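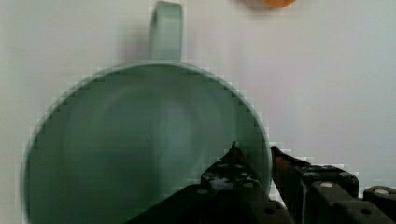

January, Sunday, back on the stream relay box

Picked this up again after lunch. The Lockwood cup qualifiers are close enough now that I've stopped pretending the delay problem will sort itself out. Quick recap for anyone reading over my shoulder: the players' screens and the casters' feed drift apart over a long match, and by the third map the casters are shouting about a kill the viewers saw ages ago. Very funny in the lobby, less so on the main stage.

Started with a clean install of Damo on the relay machine (the old profile had three people's settings in it, mine included, sorry). Then ran a full practice match with bots, 64 tick, nothing fancy, and logged the offset every 100 seconds. Flat as a pancake for the first stretch, then it starts to creep. By 600 seconds we're 11 frames out. Same figure on the second run, which cheered me up no end, a fault that repeats is half caught!

Things I tried, in order:

Swapped the capture card for the spare. No change.
Turned off the overlay with the team names and the economy bar. No change, and the picture looks very bare without it.
Moved the casters' audio off the Wemivier mixer and straight into the relay. Creep gone. Put it back, creep returned. Did that twice because I didn't believe it.

So it's the clock on the mixer, or how Damo is reading it. I'd have put money on the overlay, so there we are. My guess is that the mixer and the relay disagree very slightly about how long a second is and Damo pads the gap by holding video frames back. There's a resync tick box buried three menus down (under Devices, then Advanced, then the tab that looks greyed out but isn't). Ticked it and the offset stayed put for a whole match, though I could hear a tiny click in the headphones every so often. Casters will hate that. I hated it.

Also had a go at the observer hotkeys while the bots were busy. Whoever mapped "next player" next to "end broadcast" needs a word. I've moved end broadcast to a two-key press and stuck a label on the desk.

Still to do: borrow the other mixer from the Gesus room and run the same match with it, no resync. If the creep disappears I'll write up the wiring and we can leave that one in the rack for the qualifiers. Check the click on proper speakers too, my headphones are on their last legs. Logs are in the shared folder under relay drift, second run is the tidier one.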